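Fenmont Chrome Shoe Rack Review: Eight Months by the Front Door

Posted 12/18/24 in Home & Storage

I have strong feelings about shoe racks, which I realize is a strange thing to admit in public. Over the years I've owned a bamboo one that bowed in the middle, a fabric one that sagged until it looked like a hammock, and one of those over-the-door pocket things that banged every single time anybody went to the bathroom. So when I tell you that I'm really happy with this one, please understand that I came in grumpy.

The rack is the Fenmont, the chrome version (they also make it in matte black). I bought it in April from Landuveo with my own money, and it has been sitting by our front door ever since. There are four people in this house and all of them take their shoes off the second they get inside. Before April the shoes simply stayed where they landed. I have tripped over my own running shoes with a bag of groceries in each arm, and the eggs did not make it.

Putting it together

Landuveo shipped it in a flat box that was a lot smaller than I pictured, and I had a moment of thinking they'd sent me half a rack. Everything was in there. Two side frames, the rods in a plastic sleeve, a little bag of screws and caps, and a hex key. The instructions are all drawings, no words, and I did fine with them except for one spot where I put a side frame on upside down and had to back up. Look for the rubber feet before you start and you'll skip that part!

One piece of advice: leave all the screws a little loose until every rod is in, and then go around and tighten. I tightened as I went the first time and the last two rods wouldn't line up for anything. Once I loosened it all and started over they dropped right in. I did the whole thing on the hallway floor with a podcast on and the episode wasn't over when I finished.

How it holds shoes

I love the open rods. I was nervous about them because my old bamboo rack had flat shelves, and I thought shoes would slip through or tip backward. They don't. You set a pair down at a bit of an angle and the soles settle onto the metal and stay there. Canvas sneakers sit well, knit trainers sit well, and my big clunky winter boots sit well as long as I keep them on the bottom. The lowest tier gets the most use in our house because it's the one you can fill without thinking, just bend over and park them with the heels facing out.
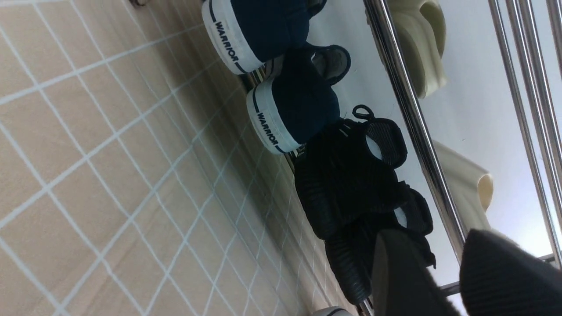

The other good thing about rods is what falls through them. On a solid shelf all the sand and grit stays up there with the shoes and gets ground into a sort of paste, and then you have to take everything off to wipe it down. With this rack the dirt drops to the floor and I sweep it up. We have tile by the door, so it takes no time at all. If you have carpet in your entryway I'd put a mat under the whole thing.

Heels do catch now and then. A narrow heel can slide down between two rods and leave the shoe standing there looking drunk. I only own one pair like that and they live in the closet anyway, but if your house is a high-heel house, you may want a flat shelf for those. Very small kids' shoes are a bit of a puzzle too. My sister's toddler came over and his tiny sandals went straight through, so we put them on the windowsill.

The finish

I expected chrome to be a pain, and it's been pretty easy. It does show fingerprints when it's new and you've been handling every piece of it. After that nobody really touches the metal, so it stays shiny. I go over it with a damp cloth when I'm doing the floors and then dry it off, and I've found no rust so far, including on the ends of the rods where the caps go. We get a lot of rain where I live and the bottom tier has had plenty of soggy sneakers on it, so I was watching for that.

I also like how it looks! It's a light, airy sort of rack and it doesn't make the hall feel any smaller. The bamboo one was handsome but it was a big brown lump. With this one your eye goes to the shoes, so I suppose it depends on whether you like your shoes.

Sturdiness

Pretty solid on a level floor. I had a slight wobble in the first week and it turned out I'd missed a screw at the back - totally my fault. Since then it has stood up to being kicked, leaned on and used as a thing to hold onto while lacing up (I've asked everybody to stop doing that). It does scoot a little on tile if you bump it hard. The rubber feet help, but they're small. I stuck a couple of felt-and-rubber furniture pads from the hardware store under the back ones and it hasn't budged.

How it compares

I looked at two others before I bought this. The Pradilau is the one that comes up in every list, and it's a nice rack, with flat mesh shelves and a wooden top you can sit your keys on. A neighbor has it and I've gone over and poked at it. The mesh is gentler on delicate heels, but it traps lint and dog hair like you wouldn't believe, and you need a brush to get it out. The Onyeka is cheaper and it's stackable, which appealed to me, but the tubes are plastic-coated and the one I tried in the store flexed when I put a single boot on it. Maybe fine for flip-flops.

The Fenmont cost me $138 with shipping. I know that's a fair chunk for something that holds shoes, and I stood in my kitchen going back and forth on it for days. It was down to $132 when I checked this week, so not much of a sale, but I'll take six bucks off if you're offering.

Things I'd change

I wish the space between tiers could be adjusted. Ankle boots fit fine, anything taller has to fold over or go somewhere else. I wish they'd throw in a few spare end caps, because one of ours rolled off during assembly and I found it weeks later inside a rain boot. And the hex key is awful, one of those soft ones that starts to round off by the last screw. Use your own if you've got one.

Would I buy it again?

Yes, and I nearly have. The garage has its own pile of gardening clogs and old sneakers that needs dealing with, and I keep measuring the wall out there next to the water heater. The only thing holding me back is that I'd probably go for the matte black in the garage, and I haven't seen that one in person yet. If you own it, tell me in the comments how it holds up to mud.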